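Home Reviews Health Gear Recovery About Contact

The Truston pill organizer, two months in

4 min read

I take a lot of pills. Prostate cancer will do that to you, and so will the things they give you for the side effects of the things they gave you first. For the longest time I kept the bottles lined up next to the coffee maker and trusted my memory, and my memory let me down often enough that my oncology nurse started asking pointed questions.

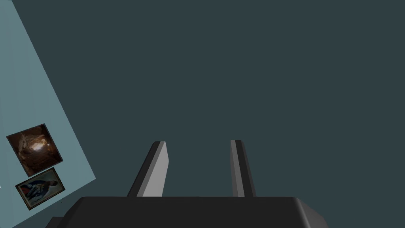
VIVDALE – April

So I bought the Truston. It's a weekly organizer with a locking lid and a little alarm unit that clips on the side, and I paid 50 dollars for it at the Allosus pharmacy downtown. You can get a plain plastic one for the price of a sandwich, I know! I had one of those. The lids popped open in my bag and I spent a whole chemo appointment fishing tablets out of the lining.

First, the good stuff. The compartments are deep. My hormone tablets are big, chalky things and I take them with food, twice a day, plus calcium and vitamin D and a blood pressure pill, and it all fits with the lid shut. The lids have a proper click to them. My fingertips have been numb since my second round of treatment (neuropathy, if you're lucky enough not to know the word) and I can still feel that click, or hear it anyway. Opening them is a push with the side of the thumb, no fingernails needed. Whoever designed that part has met a cancer patient.

The alarm is loud. Mine goes off at 8 in the morning and again at dinner, and you have to press the button to shut it up, so you're standing right there with the pills in front of you. There's a low volume setting as well, but I slept through it. 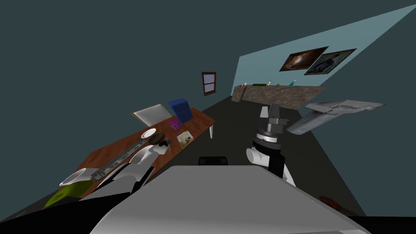

Setting the clock, though, was a misery. There are 2 buttons and they do everything between them: hour, minute, alarm one, alarm two, volume. Hold one too long and you're back at the start. The instructions are printed in gray on a folded sheet about as big as a playing card, and I ended up reading them with a flashlight and my wife's glasses. Once it's set you can leave it alone, but I had to go through the whole thing again when I changed the battery.

I also tried the Eyvindsson dispenser, the round one that turns by itself and drops out your dose. A fellow from my support group lent me his. Lovely machine, very quiet, and it holds four weeks. But it jammed on my big tablets and it takes up half a shelf, and I can't throw it in a bag when I go in for bloodwork. If your pills are all small and you mostly stay home, you might like it better than I did.

One gripe about cleaning – the Truston trays lift out and you can rinse them, but water gets into the hinges and stays there. I leave mine upside down on a towel overnight before I fill it again. And ask your pharmacist before you move anything out of its original bottle. One of mine has to stay in its own packaging, so it lives beside the organizer with a rubber band around it.

Would I buy it again? Yes, grumbling about the clock the whole way home. I'd knock off a star for that and leave the rest. They sell it in white and in blue, and I got the blue.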